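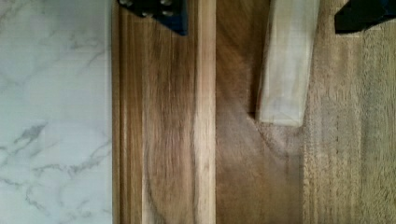

Roseck Drawer Box and Rimmed Tray
Kitchen storage, replacement and add-on parts

Overview

The Roseck is an open-top bamboo drawer box supplied with side-mounted metal slides. It replaces a worn or swollen box in an existing base cabinet, or fills an opening where a fixed shelf has been removed. The matching tray is sold separately. It is a rectangular wooden tray with a raised, rounded rim and can be used on the counter or set down inside the larger drawer sizes.

Boxes are made to order from the cabinet opening dimensions. Measure the opening at the front, the middle and the back and send the smallest width. Cabinets that have been re-leveled often narrow toward the back, and a box cut to the front dimension will bind before it closes.

What is supplied

Drawer box, assembled and finished
Slides, 2 (one left, one right), with screws
Tray, if ordered
Mounting template, paper

Drawer fronts and handles are not supplied. The front of the box is left undrilled so that an existing drawer front can be transferred to it.

Material and finish

The box is solid bamboo with the grain left visible. All faces, including the underside of the floor, receive 2 coats of clear water-based finish. Color varies between boxes, and a replacement ordered a year after the first will not match exactly. Bamboo darkens slightly in daylight.

The tray rim is rounded on the inside and outside edges. The tray has no feet and rests flat. On stone or stone-look counters, lift it to move it – grit trapped underneath will mark the finish on the base.

Use on the counter before fitting
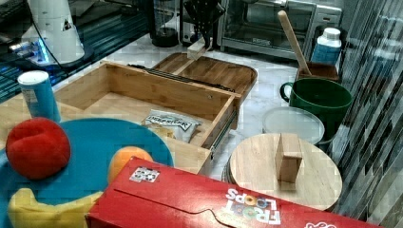 Nadine Shboul

Keep the box out on the counter for a day or so before fitting. This gives the bamboo time to settle to the humidity of the room, and it is also the easiest point at which to plan the contents. A cereal box lying on its side is a useful check on length and width. Cereal will not stand upright in the standard depth, so order the deep version if that is how it will be stored. Small snack bags can lie directly on the floor of the box. Cans should be measured with the lid on, and a large round plate should be measured across its full width before a size is chosen. Blender jars belong in a cabinet or on the counter, as the height clearance under most worktops is too low.

Keep slide rails clear of crumbs and loose packaging. A rail left lying on the counter should be wiped before it is fitted.

Fitting

Remove the old box and both cabinet-side rails. Fill the old screw holes if they fall within 4 mm of the new positions. Tape the paper template to the cabinet side with its lower edge on the bottom line of the opening, mark the holes and drill pilot holes only. Fit the front screw of each rail first, check for level, then fit the rest.

Hook the box onto the rails and push it in slowly until both sides engage. If one side engages early, pull the box out and check that the rails are set back the same distance from the cabinet face. Do not correct this by forcing the box.

Load

Maximum load is 11 kg, evenly spread. The rating applies to the slides as supplied. Other makes of slide can be used if the clearance per side is the same, but the rating then no longer applies.

Cleaning

Wipe with a damp cloth and dry at once. Do not put the tray in a dishwasher. Do not use oil on either part; it softens the finish and attracts dust. Dry lubricant may be applied to the slides.

Ordering

Standard boxes ship from our Heywood workshop. Deep boxes ship from Sedley and leave on Friday only. For openings out of square, send a sketch with all measurements to Sunil Hettiarachchi in the parts office before ordering.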